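Chore automation

From Brerkel, the household encyclopedia
Last revised Feb 12, 2025

Chore automation is the use of machines to do the small physical jobs that keep a home or a workshop running: clearing, fetching, sorting, folding, wiping, and putting things back where they were. The term usually leaves out machines that have already succeeded. A dishwasher automates a chore very well and has done so for decades, and in return it is called an appliance. Only while the thing keeps failing is it likely to be called a robot.

Scope

Writers on the subject tend to sort chores into two groups. Closed chores happen inside a box, where the machine controls the conditions: washing, drying, baking, brewing. Open chores happen out in the room, where conditions are set by children, pets and whoever had the kitchen last. Closed chores are largely solved. Open chores are largely not, the main exception being floors, which have the advantage of being flat and of staying where they are.

Tables are the next surface up, and the trouble starts there. A table holds objects of different shapes, weights and degrees of importance, some of them full. Clearing one requires a machine to find each object, decide how to hold it, hold it, and let go of it somewhere sensible. Most adults do this while talking on the phone.

Shop-floor chores

Industrial arms have been good at repetitive work for a long time, on the condition that the work really is repetitive. A part must arrive in the same place and facing the same way, over and over. Much of the cost of a traditional robot cell goes into guaranteeing this, with fixtures, feeders and guards, and a well-designed cell contains almost no surprises.

The chores of a shop floor are what is left over. They include sweeping up, sorting the mixed bin of fasteners, returning tools to the rack, and finding the missing lid. These jobs were never handed to the arms, and in most plants they still belong to whoever is newest. The workshop at Bivham, a maker of shelf brackets, ran a bin-sorting arm for 14 months and then moved it to stacking finished brackets, a job it had been able to do all along. The mixed bin went back to a person with a magnet.

Household chores

The home is a harder place to work than the factory, although it is seldom described that way by people who live in one. Lighting changes. Floors acquire socks. No two kitchens keep the spatulas in the same drawer, and some kitchens don't keep them in the same drawer two days running.

Several companies have offered general household machines. The Dutis, a wheeled unit with a single arm, was shown to the press in September clearing a dinner table. It cleared 12 items and was applauded. The demonstration used its maker's own table and its maker's own plates, and the food had been left out of the arrangement. Owners who later reviewed the machine were fond of it and mostly used it to carry laundry between rooms. One reported that it was also an excellent place to put a coat.

Grasping

Picking things up is the part of chore automation that looks easiest and has absorbed the most effort. A human hand has many joints and a skin full of sensors, and its owner has had years of practice, beginning with spoons. The common robot hand has two fingers that open and close. It is cheap, strong and easy to repair — and it must treat a wine glass and a wooden block as variations on a theme.

Cups are a popular subject. They can be held by the wall, the rim or the handle, if there is one, and each choice limits what can be done next. A cup held by the rim is easy to lift straight up. It is less convenient to pour from, and thin plastic may bend if the fingers press too hard. Thin objects such as straws and stirrers have the opposite problem: there is very little to grip, and a small error at one end becomes a large one at the other.

Two-armed work

Many chores that seem to need one hand turn out on inspection to need two. The second hand steadies the bowl, holds the bag open, or keeps the jar from turning along with its lid. Machines with two arms can in principle do the same. They must also avoid hitting each other, a matter that people settle early in life.

Coordination can be planned in advance or learned from demonstrations, in which a person guides the arms through the job many times. The Adjei handbook, widely passed around among people who build such systems, suggests 200 demonstrations for a simple tabletop task and 500 for one involving anything bendy. It gives no number for fitted sheets.

Two-armed work at a taped tabletop: one gripper at a blue cup, the other holding a thin pink stick in a tan container.

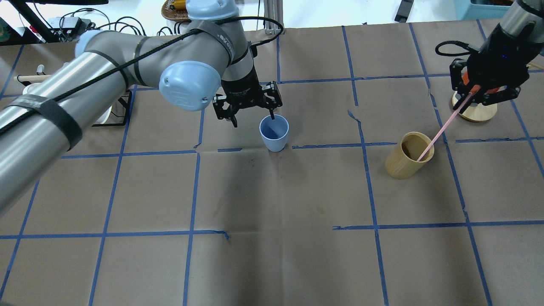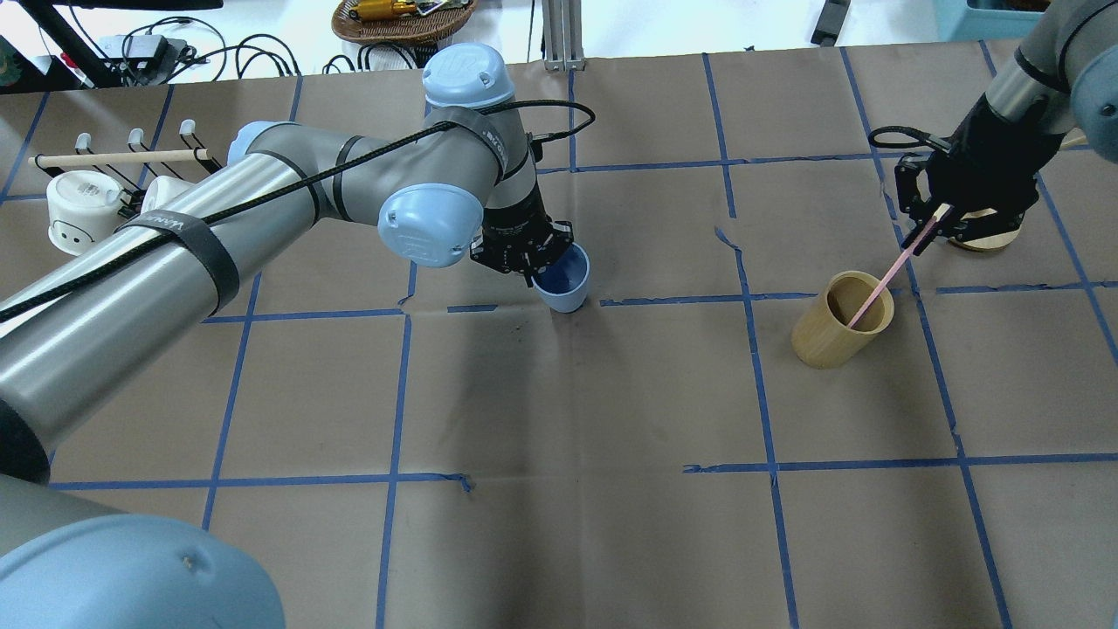 Measuring progress

There is no agreed test for whether a machine can do a chore. Success rates are commonly published, but they depend heavily on what counts as success. A cup set down upright in the wrong place may be scored as a pass by one team and a failure by another, and the person looking for the cup is not usually asked.

Speed is reported less often. Video of household machines is frequently played faster than life, with a small note in the corner saying so. A job that takes a person a few seconds may take a machine long enough for the person to do the job, make tea and come back to watch. Supporters point out that a slow machine can work overnight. Critics point out that it can also knock things over overnight.

A third measure, rarely published, is how much tidying must be done before the machine can start tidying. Owners of robot vacuums know the figure well, having picked up the cables, the shoes and the corner of the rug.

Outlook

Machines can now do a fair number of chores some of the time, and a few chores nearly all of the time. The gap between those two statements is where most of the money goes. Narrow jobs in fixed places, such as loading a single kind of tray, are generally expected to arrive first, in restaurants and laundries before homes. A general machine that can be told to clean up the kitchen remains a prediction, and has been one for long enough that some of the early predictions are now collected as antiques.

See also: Dishwasher; Laundry folding; Robot vacuum; Self-cleaning oven, disputed claims of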